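Second Life for the Office Tower

Retired desktops reach the Stastum workshop in Keden in batches. The July batch numbered 379 machines, of which 37 were scrapped for corroded boards. Igor Baláž, the bench lead, sets the order of work: side panel off, case laid flat, drives out before anything else.

Laying the tower on its side puts the board face up and takes the weight of the graphics card off its slot. Drive bays are checked for latches and trays, and cables are traced to both ends before they are pulled.

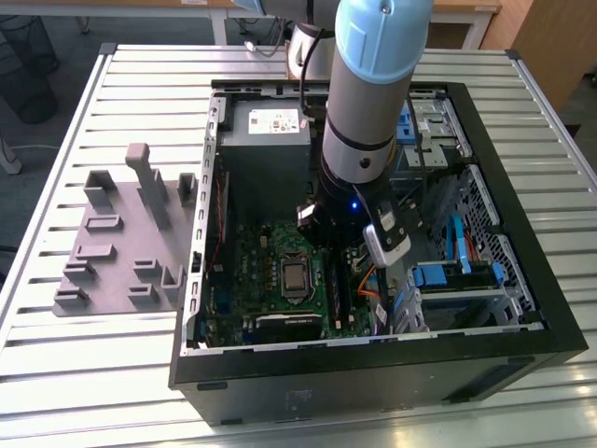 What Gets Kept

Power supplies are load-tested at 400 watts. Memory is tested overnight in pairs. Processors stay in their sockets unless the board fails, in which case the heat spreader is cleaned and the chip is bagged with its part number. Drive trays are sorted by case model, as few of them interchange.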